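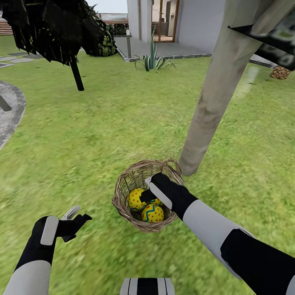
Drei gelbe Eier im Weidenkorb

Körbe habe ich im Haus mehr als 113, wenn man meine Familie fragt. Stimmt natürlich nicht, aber in fast jedem Regal steht einer, und irgendwann sehen sie alle grau und müde aus. Im Januar, wenn die Deko weggeräumt ist, nehme ich sie mir vor!

Zuerst absaugen, mit dem Bürstenaufsatz und auf kleiner Stufe. In die Ritzen komme ich am besten mit einem alten Rasierpinsel (Zahnbürste geht auch, ist mir aber zu hart). 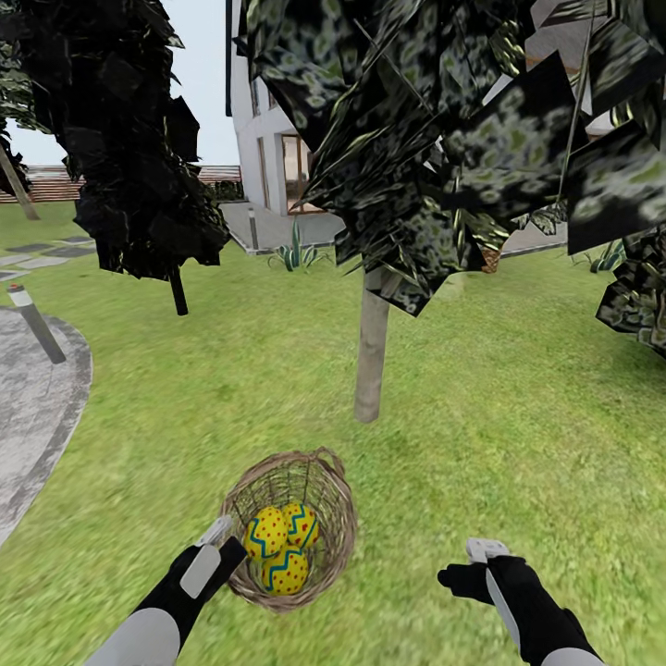

Danach kommt lauwarmes Wasser mit einem Spritzer Spülmittel dran, der Lappen gut ausgewrungen. Bitte nicht in die Badewanne legen, das habe ich einmal gemacht und der Boden war hinterher krumm wie eine Banane. Trocknen lasse ich zwei Tage, luftig und weit weg von der Heizung.
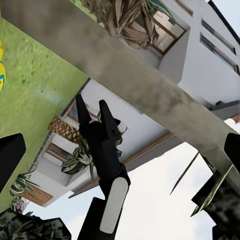
Unter grauem Beton

Wenn es muffig riecht: Natron hineinstreuen, über Nacht stehen lassen, aussaugen. Abstehende Enden schneide ich schräg ab und tupfe einen Hauch Holzleim drauf. Meinen hole ich immer bei Nazarenko in Stanau, die füllen ihn noch in kleine Gläser ab.
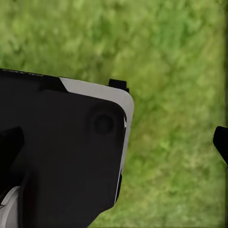
Lesezeit: 2 Minuten

Bleibt noch das Aufbewahren. Ineinander stapeln ja, aber mit einem Geschirrtuch dazwischen, sonst verhaken sich die Henkel und man zerrt sich die Ränder kaputt. Plastiktüten lasse ich weg, darin schimmelt Weide schneller, als man gucken kann. Ein Baumwollbeutel reicht völlig, und im Frühjahr stelle ich alle mal einen Nachmittag raus in den Schatten.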